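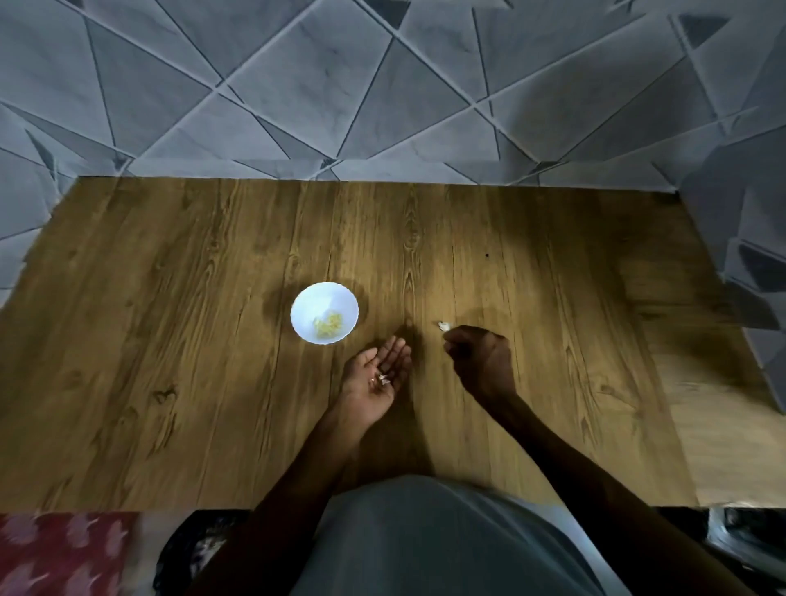 Facundo Echeverría wrote in to say that soaking the cloves overnight, as many older recipes suggest, left him with garlic that was easy to peel and watery to cook with. He asked whether a dry method could deal with a whole bulb in reasonable time. It can, and the method is set out below. A short warm soak is given near the end as an alternative for stubborn bulbs.

Peeling garlic by hand at the table

Scope

These instructions cover ordinary hardneck and softneck garlic, peeled raw, in kitchen quantities of one to four bulbs. They do not cover elephant garlic, which has a thick, papery skin and comes away almost unaided, or green garlic, which is used whole.

You will need

Garlic bulbs, firm and dry
One small bowl for the peeled cloves
A small knife with a short blade
A dry cloth
A second bowl or a sheet of newspaper for the skins, if wanted

A bowl with a wide mouth is easier to work into than a tall cup. Glazed ceramic or glass is suitable. Unglazed clay and soft plastic hold the smell and should be kept for other uses.

Choosing the bulbs

Press the bulb between thumb and finger. It should not give. A hollow feel under the outer skin means that at least one clove has dried out. Green shoots at the tip show that the garlic has begun to grow. It is still usable, but the shoot tastes bitter and should be taken out after peeling.

Skins are at their tightest on freshly lifted garlic and loosen as the bulb cures. Bulbs bought in January will usually be well cured, and many will be close to sprouting. Of the two named selections I grow, Kosov peels cleanly and has large, even cloves. Mivetti has a thin skin that tears into narrow strips, and takes longer.

Splitting the bulb

1. Rub off the loose outer skin with the thumbs. Stop when the separate cloves can be felt.

2. Stand the bulb root side down. Place the heel of one hand on top and lean on it until the cloves part. With hardneck types, pull the cloves away from the central stalk one at a time.

3. Discard the root plate and any clove that is brown, soft or shrivelled.

4. Sort by size. Peel the large cloves first, while the fingers are still dry. The small inner ones are awkward and can be left unpeeled for roasting.

Peeling

1. Cut a thin slice from the root end of the clove. Do not cut right through. Leave the last layer of skin attached, so that the slice works as a tab.

2. Pull the tab towards the tip. On a well-cured clove this removes a strip of skin along one side.

3. Hold the clove in the fingertips and twist it gently, both ends in opposite directions. The remaining skin will crack along its length.

4. Push the clove out with the thumb. Any fine inner film can be rubbed off with the cloth.

5. Put the peeled clove in the bowl and the skin to one side.

Two or three cloves can be held in the palm of one hand while the other hand does the picking. This saves reaching across the table for each one. It works only with cloves that have already been loosened.

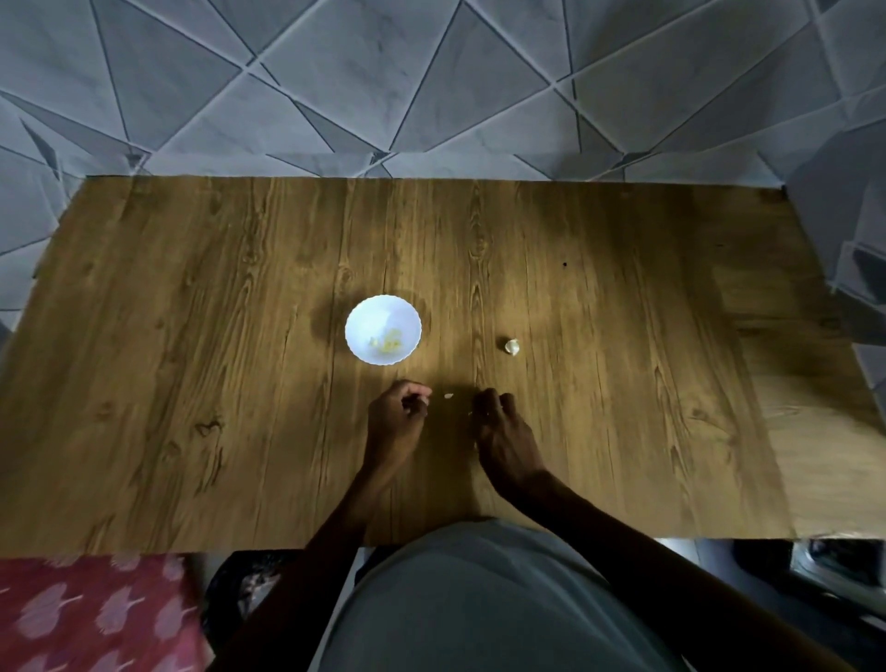

White bowl with the garlic pieces, and a single clove on the table beside it.

Keep the bowl close to the hands and the skins away from it. Small fragments of skin stick to cut garlic and are difficult to pick off again. If they do get in, tip the garlic into a sieve, rinse briefly under the cold tap and dry with the cloth.

Cutting up the larger cloves

Very large cloves may be halved lengthways as they are peeled. This exposes the shoot, which can be lifted out with the point of the knife. Pieces cut at this stage should be used the same day. Whole cloves keep better.

If the garlic is to be pounded, there is no need to peel neatly. Crush each clove lightly under the flat of the blade and pull the skin off in one piece. Do not use this method for slicing or pickling, where bruised garlic discolours.

Warm soak for tight skins

Put the separated cloves in a basin and cover them with water at 70 degrees. Leave for 10 minutes, drain, and dry thoroughly. The skins will have softened and can be slipped off from the root end. Do not leave the cloves in for longer, or the outer layer of the garlic starts to cook.

Shaking in a lidded tin is often recommended. It works on small quantities of well-cured garlic. It also bruises the cloves, and it is noisy. I stopped using it after the lid of an Eltonico tin came off halfway through.

Yield

A batch weighed before and after gave the following:

Whole bulbs, as bought: 502 g
Skins, stalks, root plates and discarded cloves: 70 g
Peeled garlic: 432 g

The bulbs were large and in good condition. Old stock will give less. For recipes that call for a peeled weight, buy about 200 g more than the batch requires when working at this scale, and keep any spare bulbs whole.

Storage

Peeled whole cloves will keep for several days in a closed container in the refrigerator. Line the container with a piece of kitchen paper and change it if it becomes damp. For longer storage, freeze the cloves on a tray and then bag them. Frozen garlic goes soft on thawing and should be grated or chopped while still hard.

Do not store peeled garlic in oil at room temperature. There is a risk of botulism. Garlic in oil should be made in small amounts, refrigerated at once and used promptly, or frozen.

Cleaning up

Wipe the table with a dry cloth first. Skins cling to a wet one and spread. Follow with a damp cloth and a little washing-up liquid, working along the grain on a wooden top, and dry it straight away. Sticky juice left on wood will hold dust.

For the hands, use cold water and soap, then rub with salt if the smell persists. Garlic juice irritates broken skin, so cover any cuts before starting.

Skins may go in the compost in small amounts. The dry outer layers can also be kept for stock. The Kongkaew paste recipe on this site uses the peeled cloves only, pounded with salt before anything else goes into the mortar.

Page last revised 6 April 2022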